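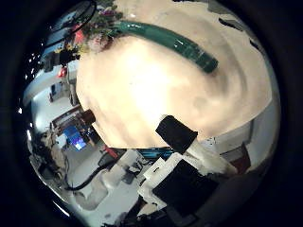 腕部相机装好后夹爪指垫老是偏,怎么调?

提问者:格温莉安·刘易斯(Gwenllian Lewis)
发布于2月28日

我们工位用的是Lornitz的两指夹爪,白色手指,黑色指垫,腕部带一个鱼眼小相机。控制器是Pletero的,固件去年9月升过一次,之后没动过。

最近夹表面带弧度的大件,指垫压上去是斜的,只有一条边吃力。平面件没有问题。手指螺丝我紧过了,零点也重新标过,偏差还在。夹持力设定51牛,再往上加怕压出印子。想问一下是指垫的问题,还是手指本身变形?另外相机画面一圈黑边,需不需要处理?

Dradadent
先把指垫拆下来看背面。这种指垫是卡槽加一颗小螺丝固定的,卡槽里进了灰或者胶屑,垫子就会翘一头。用无水酒精擦干净,晾干再装,螺丝不要一次拧死,先让两指空夹一块平板,垫子贴平以后再拧紧。

如果装好还是斜,换一副新垫子对比。我们这边一副垫子用了将近395小时,边缘就磨圆了,平面件看不出来,一夹弧面就露馅。

手指变形也有可能,塑料手指受过侧向撞击以后根部会歪。拆下来放在平台上,用塞尺量根部和指尖,两边差得多就换,别用热风枪去掰。

黑边不用管,鱼眼镜头的成像圈就是圆的。标定的时候把圆外面遮掉,不参与计算就行。

阿木工控
同意楼上。补充一点,弧面件接触面小,姿态要跟着改。你现在多半还是用平面件那套垂直下探的点位,手指到位时和曲面法线不重合,垫子再好也是一条边受力。示教的时候让腕部转一个角度,看着相机画面慢慢靠,垫子整面贴上再存点。

还有,线缆别拖在地上,椅子轮子压过去早晚断芯。我修过一台,报通讯超时查了19天,最后发现是线的问题。

Ersoy
重启试试,我的重启就好了。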